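Guides > Data collection > Soft items > Plastic bags

Recording bag folding demonstrations

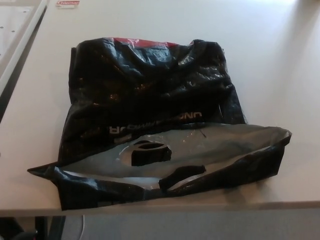
Bags are harder to record well than boxes or bottles, and most of the trouble comes from small differences between one recording and the next that the person doing the work doesn't notice. These notes cover how we set up and record folding of plastic carrier bags at the Enotthorpe bench. They assume you already have a working station and have done the rigid items guide.

What counts as one example

One example is one bag, taken from a starting state to a folded state, in a single recording. The recording begins with both hands or grippers clear of the bag and ends the same way. If you stop to think for more than a couple of seconds, carry on anyway. Pauses are trimmed later by Vincze, our sorting script, and a long pause does far less harm than a rushed fold.

If you drop the bag on the floor, end the recording and mark it as failed. Don't delete it. Failed recordings go in their own folder and we do use them.

Choosing bags

Use bags that have been used before. New ones straight from the roll have sharp factory creases and fold themselves along those lines, so the model learns very little from them. A glossy bag with die-cut handles is a good one to begin with: the handle holes give you something to line up, and the shine is a fair test of the camera settings.

Mix printed and plain bags. We had a run of 51 recordings in October that all used the same printed bag, and the trained model went looking for the lettering before it did anything else. It was fine on that bag and poor on every other.

Put aside any bag with a split longer than a finger. Small holes are all right.

Setting the light

Black plastic shows white highlights along its creases, and these move when the bag moves. You can't get rid of them and shouldn't try. What you want to avoid is a highlight so strong that the edge of the bag vanishes into it.

1. Lay a black bag on the table and crumple it a little.
2. Look at the head camera view at full size, not the thumbnail.
3. Find the brightest crease. If you can still see which side of it is bag and which is table, leave the lamp where it is.
4. If you can't, raise the lamp or turn it to the wall, then look again.
5. Lock the exposure. Automatic exposure will drift each time a dark bag is opened out, and you'll end up with a pale table in one half of the recording and a grey one in the other.

Thin plastic also lets light through where there is only one layer of it. A single layer of a black bag can look smoky grey next to the doubled part. This is useful to the model and needs no correction.

Starting states

We record four kinds of start. Write the code in the log before you press record.

F - flat, all edges visible
C - crumpled, roughly the right way round
H - half folded, with the handle end brought over the body
E - any of the others, but with part of the bag over the table edge

H and E are the ones people skip. Please don't. A model that has only seen tidy starts has no idea what to do when a fold goes wrong halfway, and a half-folded bag is what it will be looking at most of the time. For H, bring the handles forward and let the corners fall as they like. Points sticking out to the left or right are what you want. For E, let the plastic hang slightly over the front edge, but not so far that its weight pulls it off.

Turn the bag between recordings too. Printing should be upside down about as often as it is upright.

The fold itself

1. Flatten the body with two strokes from the middle outwards.
2. Bring the handle end over, or pull it straight if it is already over.
3. Fold the long sides to the middle, left first. Always left first - if half of us go right first, the model hesitates between the two.
4. Fold from the bottom in thirds.
5. Press once, let go and move clear.

Grip the plastic by a doubled edge where you can. A single layer slips. If you're working from a handle hole, take the thickened rim and leave the opening alone, as fingertips catch in it when you let go.

How many

A batch is 500 recordings, split evenly across the four starts. We trained our first usable model, Sistlow, on 971, but the last third of those added less than we'd hoped. They were nearly all type F. I would sooner have a smaller set with the awkward starts in it.

Checking a batch

Have somebody who didn't record it watch one in every ten at double speed. They should look for a wrong start code, hands in view at the beginning, and a side folded in the wrong order. If they find more than 2 faults in the sample, watch the whole batch. Vincze catches missing files and short recordings but can't tell a C from an H.

Mariann Jakab

Comments (3)

Etornam Aidoo
Is the left-first rule from the operator's side or the camera's? On our station they differ.

Mariann Jakab
Camera's side. I'll add it to step 3 when I next edit the page.

Vega Llorente
We tried E starts with very light produce bags and the draught from the door moved them during recording. Heavier carriers stayed put. Has anyone got a lower limit on thickness?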